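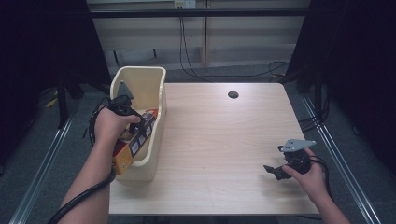 Does putting products in open plastic bins make a packing table work better?
For boxes that fit flat in the bin, a little. For boxes that don't, we found no benefit, and on some measures the bin made things worse.

Open Bins at the Packing Table: A Small Test of a Common Claim
Isamu Okabe
Final report, Introduction to Work Design
2022-12-19

1. Why I picked this

The course reader repeats a claim I have now seen in two handouts and a supplier catalog: if you give every product an open bin at the packing table, packing gets faster and fewer items end up in the wrong carton. The reader gives no numbers for it. The catalog gives numbers but doesn't say where they come from, and the people who printed them sell bins.

My group had access to the stockroom at Guketthorpe, a small mail-order shop that sends out dry goods and household items. They already use open bins for some of their stock and bare table for the rest, so it seemed like a fair place to check. The manager believes in the bins. Two of the packers don't. I started on the packers' side and should say so, because I was the one holding the stopwatch for most of it.

2. What we used

The bins are the Ondero model, an open rectangular tray in cream plastic with a rounded rim and a back wall that stands taller than the front. The shop bought them for the low front, which is supposed to let you reach in without lifting your arm. We compared them with bare table, and with a shallow cardboard tray we cut down ourselves.

For products we used three kinds of box the shop had plenty of:

Grovuma boxes. Small, nearly square, light. These fit any bin with room to spare.
Ruchti boxes. Long and rectangular, and the reason this report is longer than it was meant to be.
Unbranded refill boxes. In between, and soft at the corners.

All packing was done on one table at standing height. The packer took a product with one hand and put it in an open carton on the opposite side of the table. Taping and labeling were left out. I wanted to leave them in, but the tape gun jammed so often in the trial runs that the times would mostly have measured the tape gun.

3. How we did it

Each run was one packer moving one kind of box from one storage condition into cartons until the supply in front of them was gone. We timed from the first reach to the last release. We recorded 228 single picks in total, of which 133 were from bins and the rest from bare table or cardboard. That is an uneven split and it is our fault. We ran out of stockroom time before the bare-table runs were finished, and the manager needed the table back.

There were four packers. One had worked there for years, one for a few months, and two were students from my group who had never packed anything but their own moving boxes. I don't think four people is enough to say much about people in general.

A pick was marked as a fumble if the packer had to let go and grip again, or if the box touched the rim of the bin hard enough to move it. The second part of that rule was added after the first session, when we noticed the bins were sliding. I went back through my notes and applied it to the first session as well as I could, but some of those calls are from memory.

4. What happened

Grovuma boxes. Slightly faster from the bin than from bare table. The boxes stay together in the bin and the packer doesn't have to look for the next one. On bare table they spread out. The cardboard tray did as well as the plastic bin, which the catalog does not mention as a possibility.

Refill boxes. No difference I would defend. The new packers were slower from the bin and the experienced ones were faster, and with so few people that could be anything.

Ruchti boxes. Slower from the bin, for every packer, in every session. The box goes in the bin, but unless you place it carefully it settles at a diagonal, with one end up against the front lip. Once it sits like that there are two ways to get it out. You can grab the raised end and pull, in which case the bin comes with it, or you can reach down to the middle and lift straight up, in which case your knuckles meet the side wall. Both were marked as fumbles often enough that I stopped being surprised. On bare table the same box was picked up by its sides with no trouble at all.

The experienced packer had her own fix, which was to hold the bin still with her free hand. It works. It also uses up the hand that could have been holding the carton flap, so I'm not sure the shop gains anything by it.

5. Wrong-carton errors

This is the part of the claim I most wanted to test and the part where I have the least to show. In the whole study there were 10 wrong-carton errors. They were spread over all three storage conditions, and most came from one late session when everyone was tired and wanted to go home. If bins prevent errors, a study of this size can't show it. If they don't, a study of this size can't show that either.

I would treat any supplier's error figure the same way until they say how many picks it is based on.

6. Problems with our test

The supply always started full. In a real shift the bin gets emptier, and the last box at the bottom of a deep bin is a different job from the first one at the top. We noticed this and did nothing about it.

Packers knew what we were testing. One of them told me at the start that she would "show me about those bins" – and her bin times were in fact the slowest of the two shop packers.

The table is smooth. On a rubber mat the bins might not slide, and the Ruchti result could look better. I asked if we could put one down and was told one was on order.

My stopwatch work was not checked by anyone. For a single pick of a second or two, my thumb is part of the measurement.

7. What I would tell the shop

Keep the bins for the Grovuma boxes, or use cut-down cartons, which are free. Take the Ruchti boxes out of the bins and lay them straight on the table with the long side facing the packer. If they have to be in something, use a tray with low walls all the way around and enough length that the box can lie flat.

Don't buy more bins before January, when the mat is supposed to arrive and someone can repeat the Ruchti runs on it. I've left the timing sheets in the stockroom binder for whoever does – the columns marked F are fumbles, and a circled F means the bin moved.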